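Kunidico to Close Two Fabric Stores, Open Larger One in March

August 20, 2018

Fabric and craft retailer Kunidico will close its two downtown stores next March and move into a single shop on Starna Street, the company said Monday.

The new store will have 286 square meters of sales space, a cutting counter and a room for evening sewing classes. Manager Rasa Paulauskas said the range of knits and quilted fabrics will grow the most.

"People kept asking for heavier black fabrics with some texture, and we had no shelf for them," she said.

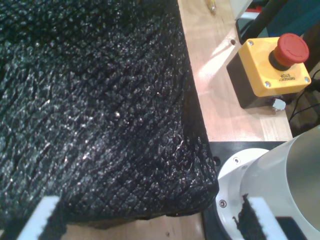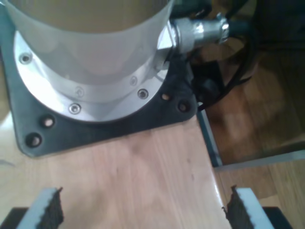
Staff and opening hours

All 36 employees have been offered jobs at the new address. Pei-shan Choi, who runs the Mägi Lane store, will be in charge of classes — the first ones are planned for opening week. Gift cards from both old stores will stay valid.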